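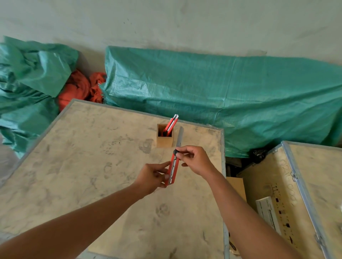 Knife check on the lid of a wooden crate.

About the Skarer Robotics Club

Skarer is the robotics club of Havetti Technical School. It was set up by Kaj Mikkelsen, who teaches control engineering, and is open to all pupils from the second year upwards. There are 54 members at present. No earlier experience is needed, but new members complete the workshop induction before they join a build group.

What we do

The club designs, builds and programmes wheeled robots for the Farnero league, a sorting contest for school teams. Each robot must find, lift and place parts on a marked course without remote control. Frames are cut and drilled in the school workshop. Motor drivers are bought in; sensor boards are laid out by the members and soldered on site.

Work is split between 3 groups: mechanical, electrical and software. Members stay in one group for a term and may then change. Liam Ackroyd leads mechanical, Wanda Bielecka leads electrical and Bergþóra Brøndum leads software. Code is reviewed by a second member before it is loaded on to a robot.

Packing and transport

Robots and spares travel to matches in crates. Each crate has a packing list, which is signed at both ends of the journey. Hand tools are part of the induction: the blade of a utility knife is slid back before the knife is put down or passed on, and cuts are made away from the body.

Current robot

Zoëga is our fourth machine. It has a belt-driven lift and a two-finger gripper, and weighs more than its predecessor owing to a larger battery. In bench tests this April it placed 276 of 277 parts correctly. The missed part was traced to a worn belt tooth – the belt has been replaced and the test will be repeated.

Meetings

The club meets in Workshop B after lessons on Tuesdays and Thursdays. Safety glasses are provided. Long hair must be tied back.

Contact

Questions about joining, or about lending us test space, go to Lorna Morrison at the school office.

Page last updated 2019-04-10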